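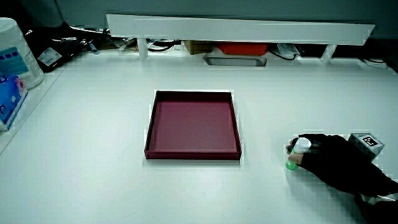

Small bottle, green with a white cap, and the tray.

Skin and Body forum > Hand creams and balms > Plidari hand balm, new recipe?

hollis_a
2019-07-29
Has anyone else bought the Plidari hand balm since they changed the label? I have used it for years, mostly in winter, and I got through my last old tub in June. The new one feels thinner and it smells of almost nothing. The old one had a strong honey smell that I liked. I bought mine from the chemist in Stadgate so I don't think it's a fake or old stock. The tub says "same balm, new look" on the lid but I am not convinced.
Alfie

Imogen Rudd
Mine is the same. I wrote to them in spring and got a reply saying the recipe had not been touched. I then put the two ingredient lists next to each other and beeswax has gone from second to fourth. Ingredients are listed in order of weight, so that is a change whatever they want to call it.

wendywragg
I have both tubs here and I can't tell them apart on my hands. The smell is weaker, I agree. But honey products vary from one batch to the next and I wouldn't read too much into it. How warm is the room you keep it in? Mine goes soft on the bathroom windowsill and is quite firm in the bedroom drawer.

hollis_a
Bedroom drawer, same place as always. The old tub never went soft there, even last summer.

Imogen Rudd
Wendy, a batch can't move an ingredient two places down the list.

wendywragg
No, but the list can be corrected without the balm changing. I used to do labels for a small soap firm and we found mistakes in ours more than once. I'm only saying there is more than one way to get there. I'm not defending them on the price, by the way. Seven pounds for 50 ml is a lot and it was less than that before Christmas.

T. Pons
The tub used to be bigger too. I am fairly sure mine was 75 ml. If someone has an old one with the label still on, could they check? I threw mine out.

Imogen Rudd
Old tub is 50. I have it in front of me. You may be thinking of the foot cream.

T. Pons
Yes, you are right, it was the foot cream. Sorry.

hollis_a
So is there anything else worth trying? I don't want a lotion. I work outdoors and my knuckles split from October onwards, so it needs to be something that stays put. Not too greasy on the steering wheel if possible, but I can live with that.

wendywragg
Heltholm do a plain one with lanolin. It comes in a 30 ml tin and lasts me six weeks or so if I only use it at night. It has no scent to speak of. If you are used to honey you may find it a bit sheepy at first.

Melaniia
I would not go for lanolin unless you know you are fine with it. I used the Heltholm tin for four nights and had red patches up to the wrist. It might suit you perfectly well but put a bit on the inside of your arm first and leave it a day.

For splits I use Mellor barrier balm. It is thick and you have to warm it between your palms or it drags. I put it on after washing up and again before bed with cotton gloves over the top. The gloves do as much as the balm, I think.

wendywragg
Agree about the patch test. I have used lanolin since I was a child so I forget.

I did not get on with Mellor though. It sat on the skin and never went in. I had to wash it off before I could pick up a cup.

Melaniia
You used too much. It needs an amount the size of a pea for both hands, and even that is plenty in warm weather.

wendywragg
I used what it said on the box.

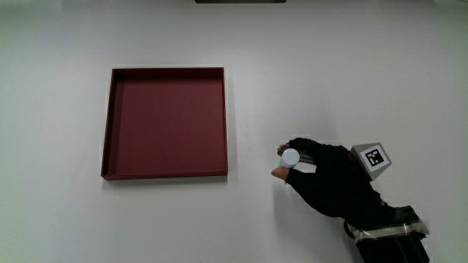

Imogen Rudd wrote that both of them could be right, as Mellor sell two balms in nearly the same box. The barrier one is meant for work and is supposed to stay on top of the skin. The other is called overnight balm and does sink in, more or less. She said the barrier one has the item code 744 on the base and the overnight one does not, and that her local shop had them mixed up on the same shelf.

wendywragg
Just looked and mine says 744. So I had the work one and was using it at bedtime. That explains the cup. I'll give it another go when I next do the garden.

T. Pons
Has anyone made their own? My sister does one with beeswax, sunflower oil and a spoon of honey and she says it costs next to nothing.

Imogen Rudd
I tried. Be careful with the honey, it does not mix with oil and mine sank to the bottom in a sticky layer. Wax and oil alone set well. One part wax to four parts oil by weight gives something firm, and five parts oil is nicer for every day. Melt it slowly in a jar standing in hot water and make sure no water gets in.

Melaniia
I use one to three but I like mine hard. Shea butter went grainy on me, so I have given up on that.

hollis_a
Thanks all. I will get the Mellor one with the number on the base for work and try a small batch of wax and oil for the evenings. Going to leave lanolin for now as wool jumpers make me itch.

I have also written to Plidari with both ingredient lists copied out in full, and asked them which date the order changed – will post whatever they send back.

Imogen Rudd
Ask them about the price as well while you are at it.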